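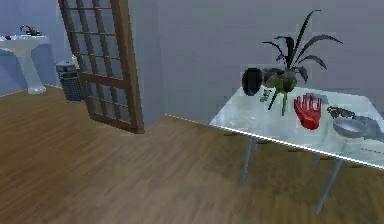
Manikandan Kurian meint ja, mit einem Simulationspaket allein könne man keinen Greifer beurteilen, man solle das Geld lieber gleich in einen gebrauchten Arm stecken und sich die Finger schmutzig machen. Das hat er mir unter meinen letzten Beitrag geschrieben, und seitdem grüble ich.

Kurz zu mir: Ich baue in meiner Freizeit an einer Aufräumhilfe für die Küche, also an einem kleinen fahrbaren Untersatz mit Arm, der irgendwann mal Sachen vom Tisch nehmen und wegräumen soll. Den Arm habe ich noch nicht, nur das Fahrgestell und eine ziemlich lange Einkaufsliste. Seit September teste ich Latitz von Udetti, das ist dieses Paket mit fertigen Wohnräumen, in denen man seinen Roboter virtuell losschicken kann. Das Bild oben ist aus dem Raum, an dem ich gerade sitze. Der Tisch mit der weißen Platte ist mein Übungsplatz: erst der rote Handschuh, später die Pfanne, und um die Pflanze soll er bitte drumherum greifen!

Der Einstieg hat mir richtig Spaß gemacht. Installation an einem Abend, Modell vom Fahrgestell importiert (beim ersten Mal falsch skaliert, da stand ein Riese im Bad, aber gut), und dann konnte ich schon herumfahren. Der Katalog hat laut Anbieter 2.378 Gegenstände, das reicht mir locker.

Wo ich hänge: Der Handschuh liegt für meinen Geschmack viel zu steif da. Wenn ich ihn mit dem virtuellen Greifer an einem Finger packe, kommt der ganze Handschuh hoch wie ein Brettchen. Und bei der Pfanne ist es umgekehrt, die rutscht mir dauernd weg, egal wie fest ich zudrücke. Die Testphase läuft bald ab, danach kostet die Jahreslizenz 1.363 Euro. Lohnt sich das für einen Bastler wie mich? Und kriegt man den Handschuh weich?

Danke schon mal, ich lese abends immer mit!
werkbank_uli

mirja_k
Hallo Uli, ja, kriegst du weich, aber das ist gut versteckt. Die Katalogobjekte werden bei Latitz alle erst einmal als Starrkörper geladen. Du musst das Objekt anwählen, im Eigenschaftenfenster unter „Physik“ von starr auf verformbar stellen und die Szene dann neu laden. Neu laden, nicht nur zurücksetzen! Daran bin ich selbst einen ganzen Nachmittag hängengeblieben, weil der Schalter brav umspringt und trotzdem nichts passiert.

Rechne damit, dass es danach zäh wird. Bei mir lief die Szene mit einem einzigen verformbaren Lappen gerade noch flüssig, mit zweien war es eine Diashow. Ich habe das Netz für den Lappen deshalb auf 2.000 Knoten begrenzt, das sieht noch nach Stoff aus und der Rechner überlebt es.

Zur Pfanne: Da tippe ich auf die Reibung. Der Wert wird aus beiden Kontaktflächen gemittelt, und wenn du deinen Greifer aus einer CAD-Datei importiert hast, steht seine Fläche vermutlich noch auf dem Standard. Der ist sehr glatt. Gib den Fingerkuppen ein Gummimaterial und fass die Pfanne am Griff an, möglichst nah am Pfannenkörper. Ganz hinten am Griff kippt sie dir trotz Gummi weg, das wird am echten Tisch genauso sein.

Ob sich die Lizenz lohnt … ich habe sie genommen und würde sie wieder nehmen, aber ich probiere auch ständig neue Greiferformen aus. Für die reine Fahrerei wäre sie mir zu teuer. Was mir gut gefällt, sind die Türen. Mein Laserscanner hat bei Glastüren am Anfang lauter Unsinn gemeldet, und das habe ich in der Simulation gesehen, lange bevor es bei mir im Flur gescheppert hätte. Lass deinen Untersatz also ruhig mal an der Tür mit den Scheiben vorbeifahren und schau dir die Messpunkte an.

hobbygreifer
Nimm Skoduvura, kostet nix.

werkbank_uli
@mirja_k: Du bist super, der Tipp mit dem Neuladen war es! Der Handschuh hängt jetzt schön schlaff am Greifer. Die Pfanne teste ich morgen mit den Gummikuppen. @hobbygreifer: Hat das auch fertige Räume oder muss ich die selbst bauen?

hobbygreifer
Selbst bauen. Geht aber.

Manikandan Kurian
Da ich oben schon zitiert werde, noch mal ausführlicher. Ich habe gar nichts gegen Latitz, ich habe es selbst ein Jahr lang benutzt, und für Fahrwege und Kamerapositionen war es prima. Spiegelnde Platten wie auf deinem Tisch sind zum Beispiel ein schöner Test für die Bilderkennung. Nur beim Zugreifen habe ich mich zu sehr darauf verlassen. Meine Einstellungen haben in der Simulation fast immer geklappt, und mit dem echten Arm ist mir dann ein Becher nach dem anderen umgefallen – die Motoren hatten Spiel, und davon wusste mein Modell nichts.

Mein Vorschlag wäre, die Testphase bis zum letzten Tag auszureizen und den Händler Mudaliar nach einem Vorführgerät zu fragen. Meinen Arm habe ich auch von dort, mit ein paar Kratzern und deutlich günstiger als neu. Danach kannst du immer noch überlegen, ob du die Lizenz brauchst. Schreib Udetti außerdem ruhig an und frag nach einer Verlängerung, ich habe damals zwei Wochen extra bekommen, einfach per Mail. Und miss das Spiel in den Gelenken, bevor du irgendetwas ins Modell einträgst.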